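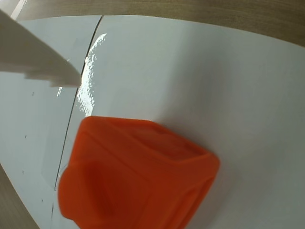
Why not just script it, was the first thing our marker asked at the progress talk, and would six demos from a second person have told us more than 54 from the same one? Fair on both counts. Short answer to the first: we did script it, for 3 days, and it only worked when the orange piece started exactly on its mark. Second question we come back to at the end.

Task
Pick up the orange piece off the white panels, put it down on the other side of the seam, let go. Person drives the arm by remote, the arm copies later. Project name is Nudulby, don't ask, it was on the sign-up sheet.

How we recorded
Hand guiding first. Grabbing the arm and pushing it through the move felt natural but our hands kept getting in the wrist camera's view, so those runs were no good for training. Switched to the Gestau remote handset. Slower to learn. Took most of an afternoon before anybody could close the fingers without shoving the piece away.

54 demos kept in total. Each one starts from the fingers open and ends with the piece let go. Anything where the driver stopped to think for more than around 6 seconds got tossed, becuase the arm learns the pause too and just sits there.

What went wrong
Glare on the glossy panel. Moved the lamp twice, still there, gave up and left it in for every run so at least it was the same.
Closing too early. Driver habit, you squeeze when you think you're close. Copied perfectly by the arm, unfortunately.
The Hourani logging script dropped the gripper channel on Sun 20 July, whole session had to be redone.

Results
With the piece near where we'd trained it, mostly fine. Turned sideways, mostly not. It goes for the rim every time, even when the rim is facing the wrong way, and pushes instead of grabbing. We think thats the demos. We nearly always approached from the same side as it was easier on the thumb.

Back to the marker's question, then. Probably yes. A second driver would of come in from other angles without being told to. Plan for November is to swap drivers every 6 runs and use the softer Tavetti finger pads if they show up. Raw logs are in the shared folder, ask for access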